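Sydorenko and Hrytsenko Turn Back on Pircombe, Plan November Return

July 31, 2019

Stefaniia Sydorenko and Ostap Hrytsenko have ended their attempt on the unclimbed north pillar of Pircombe and are back in base camp, their home team reported this morning. Both climbers are well. They reached the top of the second rock band before heavy snowfall and falling ice made the upper pillar too dangerous to continue.

The two set out from advanced base camp with food and gas for six days. They carried a single rope, a light rack and one small tent, and had no fixed lines or stocked camps above the glacier. The pillar rises 2000 meters from the glacier to the summit ridge and has been tried by two other teams, neither of which got past the first rock band.

According to the update, the lower snow slopes went quickly. The pair started at midnight to cross under the seracs while the face was frozen, and were on rock by sunrise. Progress slowed from there. The first band was more broken than it had looked through the telescope, and Hrytsenko spent most of an afternoon on one pitch of poor granite with very little protection.

"We could climb it, but we could not find anything to hang our weight on for the night," Sydorenko wrote. "We chopped a seat in the ice and sat there with the tent pulled over our heads."

They found a better ledge the next day, below the Robichaud Couloir, a narrow ice line named for the first team to photograph the face from the air. Snow began that evening. By morning, spindrift was pouring down the couloir, and the climbers stayed in the tent for 30 hours waiting for a break. It came late the following day, long enough for them to finish the second band and look at the ground above.
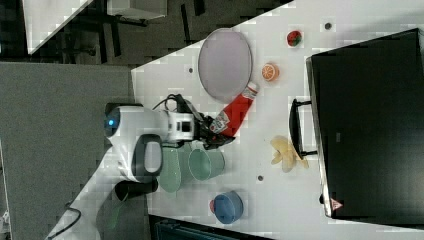 A robot arm with a bottle of ketchup in its gripper.

What they saw decided the matter. The upper pillar was plastered with new snow, and the ramp they had planned to follow to the summit ridge was loaded from end to end. Hrytsenko wrote that two slides came down the ramp while they were standing at the belay. They went back to the ledge, slept for a few hours and began rappelling before dawn.

The descent took all day and used up most of the rack. One of the ropes' ends was damaged by a falling block near the bottom of the first band, which forced shorter rappels for the rest of the way. The climbers reached the glacier after dark and walked into base camp the next morning.

The expedition had acclimatized on Plimo, the easier peak across the valley, where the pair spent two nights close to the summit. They had also hoped to try the unclimbed east ridge of Plimo at the end of the trip. That plan has been dropped — the same storm left deep snow on the approach, and their permit runs out before conditions are expected to settle.

Forecasts for the range show more snow this week and strong wind at altitude after that. The only other team in the valley, a group of skiers on the normal route of Plimo, has also moved down to base camp and is waiting.

Sydorenko and Hrytsenko have climbed together since they were students and are known mostly for winter routes done without support. Their trip to Pircombe was backed by the outdoor company Brotora, which confirmed that it will support a second attempt.

The climbers say they want to come back in November, when the face should be colder and the loose rock in the lower part frozen in place. Days will be much shorter and the wind is likely to be worse. They would take a portaledge this time, Sydorenko wrote, along with a second rope and more pitons.

"The line is there and most of the hard rock is behind us now," she wrote. "The ramp has to be in good shape. In summer I don't think it ever is."

Some equipment will stay in the valley until then, stored with the family that runs the last lodge below the glacier. The climbers expect to start the walk out as soon as porters arrive, and will post a drawing of the route with the positions of their belays and bivouacs when they get home.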